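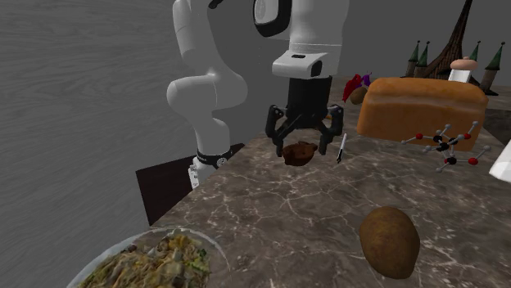
Lihua Luo wrote in after the last issue to ask whether the Stullden allotment water rota would carry on past July, and whether plot holders who had missed their slot could swap with a neighbour without going through the office. She also wanted to know why the lower tap had been off for two mornings running.

The rota stays. It was brought in when the pressure on the lower site dropped and it will remain in place until the new pipe is laid between the gate and the Fukuda end. Swaps are fine. Please write them on the sheet inside the shed door, with both plot numbers, so that the person locking up knows who to expect. The lower tap was off because the washer had split. It has been replaced and the tap now needs only a light turn to close it. Forcing it is what split the last one.

The pipe itself has been ordered from Sestex. We had two quotes and theirs was the lower, at £1,229 including delivery to the top car park. It does not include digging. The trench has to run along the main path, past the compost bays and round the old pear tree, and it needs to be deep enough that a fork won't go through it. Anyone with a plot on the left of the path should move pots, canes and edging boards back from the verge before work starts. Anything still there will be put by the shed, and we can't promise it will all be put there gently.
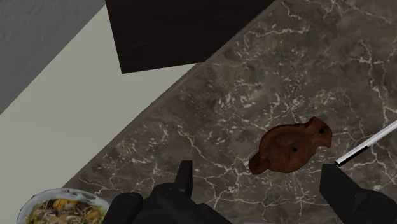
While the path is up, barrows will have to go in by the side gate. The code for that gate is the same as for the main one. The ground there is soft after rain, so keep to the slabs if you can, and shut the gate behind you even if you are only going back to the car. Rabbits got in twice last month and the beans on the first three plots had to be sown again.

Rents are due by July 31, 2019. The charge for a full plot has gone up by £2 and half plots are unchanged. You can pay by bank transfer, putting your plot number as the reference, or by cheque through the letter box at the Skandach Road end. Four payments came in last year with no name or number on them, and one of those has still not been matched to anybody. If you got a reminder you thought was wrong, it may be yours.

There are 20 names on the waiting list. Two plots have come free on the upper site, both overgrown, and both have been offered. New tenants will have the first season to clear them and will not be inspected until spring. The one nearest the hedge has a good stand of rhubarb under the nettles, which is worth saving.

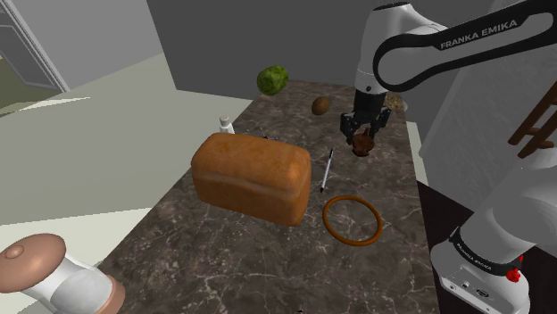
Chie Hamada would like the bonfire rule looked at again. Her view is that bindweed and blighted potato tops cannot go in the compost bays, that the tip is too far for people without a car, and that a ban running right through to autumn leaves them with heaps of the stuff sitting on their plots.

It's a fair point and it will be on the list for the next meeting. For now the ban stands, as the houses behind the upper site have their windows open at this time of year. Bindweed roots can be drowned in a lidded bucket of water for a few weeks and then composted. Blighted tops should be bagged and left beside the shed, tied at the neck, and they will go on the next tip run. Please don't add ordinary weeds to the bags.

The shed will be open for canes, netting and onion sets at the usual times. We are out of chicken pellets until the next delivery.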